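Femness Two-Arm Picking Cell

Tabletop cell for sorting small hand tools from an open bin
Order no. 415

The Femness is a bench-size cell from Udent. The demonstration unit can be seen at work during open days at our Pradanberg showroom, where visitors stand beside the table while the arms are running. Garden trowels are a good test because the handles differ so much.

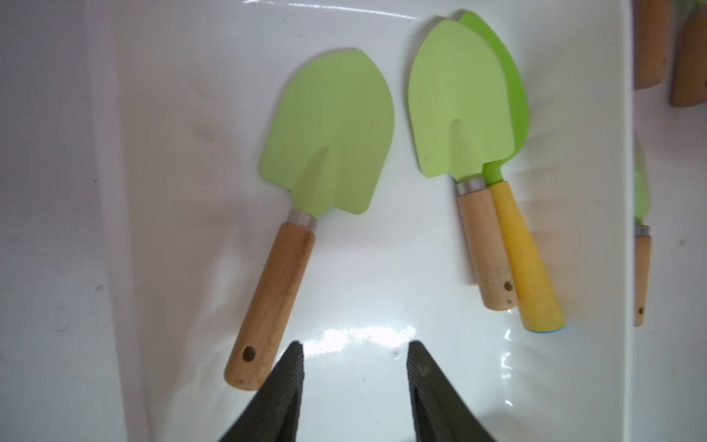 Kimaro: We came to the last open day with our own parts and were allowed to try them. Shiny ones took longer to set up than we expected. Ask for extra time if yours are polished.

Trial slots can be booked in advance. Bring up to five of your own items, and let us know the weight of the heaviest. Both arms mount on the front rail, leaving the back of the table free for fixtures.
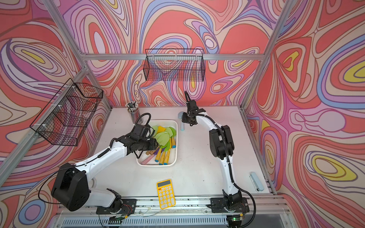
Two arms at the table, with the left gripper in the bin.

Supplied with two arms, grippers, frame and table. Wall panels are ordered separately. Delivery takes three weeks. The rated life of the finger pads is over 2000 hours.

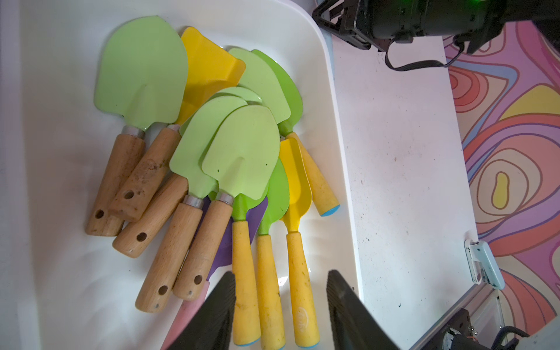 Mixed hand tools in a white bin, seen from the gripper.

Next open day: June, Pradanberg. Page updated May 18, 2021.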